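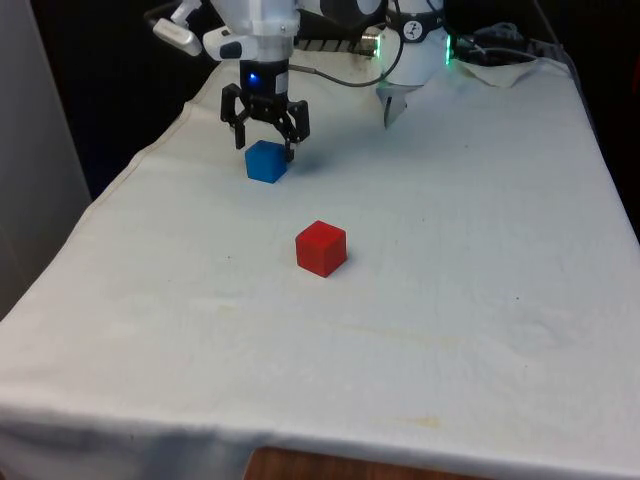
Reviews > Public Safety > Radios & Scanners

By Si-eun Yang
February

I've wanted a decent police scanner for years, and every time I got close to buying one I'd read the manual online and give up. Trunking, talkgroups, banks, sub-banks, something called a dropout delay. So when the Vidska handheld landed on my desk I figured I'd poke at it for an evening and put it in a drawer. It has been on my kitchen counter ever since, and I love it!

The setup is what won me over. You turn it on, type in a ZIP code, and it loads whatever is licensed and in the clear near you (county sheriff, fire, EMS, road crews, the school buses if you're into that). I was listening to the Geston dispatcher inside of three minutes. She was sending a deputy out to look at a cow in the road. I stood there in my socks and listened to the whole cow thing from start to finish.

Geston has 3,134 people according to the sign on the county road, so there are long quiet stretches, and this is where cheap scanners drive you crazy. My old one hissed all day long. The Vidska goes properly silent between calls and then comes up clean, without chopping off the first word. If you've ever heard "...teen Maple, use caution" and wondered for the rest of the night which house on Maple, you'll know why I'm so happy about it.

Sound. The speaker faces front, and it's loud enough to follow while the dishwasher runs. Voices are a little thin, with more treble than I'd pick, but I can make out street names, and street names are most of what you need. There's an earphone jack on top. The volume knob is a real knob and it has a click at the off position.

Replay is my favorite thing on it. Hold down the side button and it plays back the last seven transmissions, each with the time it came in. I used this more than anything else. One night a little after 11 p.m. my phone filled up with neighbors saying there had been a break-in at the pharmacy and the man was still inside with a gun. It was on two different group chats and somebody's cousin had already added a hostage. I went back through the replay and there it was: alarm at the pharmacy, deputy on scene, back door not latched, building clear, owner on the way to lock up. The whole call was over before the first text went out. I passed that along, and I think a few people got to sleep sooner than they would have.

You do have to be careful with this stuff, though. Dispatch traffic is first reports, and first reports are often wrong. A "shooting" can be a truck backfiring, and a name on the radio is just a name on the radio. I don't post addresses and I don't post names, and I'd ask anyone who buys one of these to do the same. The printed guide has a page on it, up front where you'll see it, and good for them.

It also won't hear anything encrypted. No scanner will. Plenty of departments have locked up some or all of their channels, so look up your own county before you spend the money. The Vidska does at least tell you, with a small padlock on the screen, so you're not sitting there thinking it's broken.

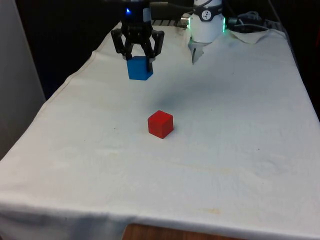
Edvin Lindholm emailed after I mentioned the replay button in my last column, and he wanted it known that the Traketti has had one for ages and stores a lot more. Fair point! He keeps his in the truck, says the battery lasts him a full shift with some left over, and thinks anybody out past Osei should get the Traketti for the antenna alone. He also called the ZIP code setup "training wheels," and I'm going to let that slide.

I borrowed a Traketti to see for myself. He's right about the reception. From the low spot down by the creek it pulled in the Osei fire repeater when the Vidska gave me nothing but crackle. It's a serious radio, and if you like programming your own channel lists you will have a wonderful time with it. I spent most of a Saturday-type afternoon with the cable and the software and came out with two working channels and a headache.

A few gripes with the Vidska while I'm at it. The belt clip is stiff and it chews up a waistband. The screen goes dim too soon and I couldn't find any setting for it. Charging is by USB-C, and hooray for that, but the port cover is a tiny rubber flap that I fully expect to lose by summer. And the weather alert tone is LOUD, even with the volume turned most of the way down. It went off at 4 in the morning for a wind advisory and I about hit the ceiling.

Price is $200 for the radio, the stubby antenna and the charging cable. The longer antenna is sold separately and I'd get it if you live anywhere hilly. Mine goes back at the end of the month and I've already ordered my own, in the gray.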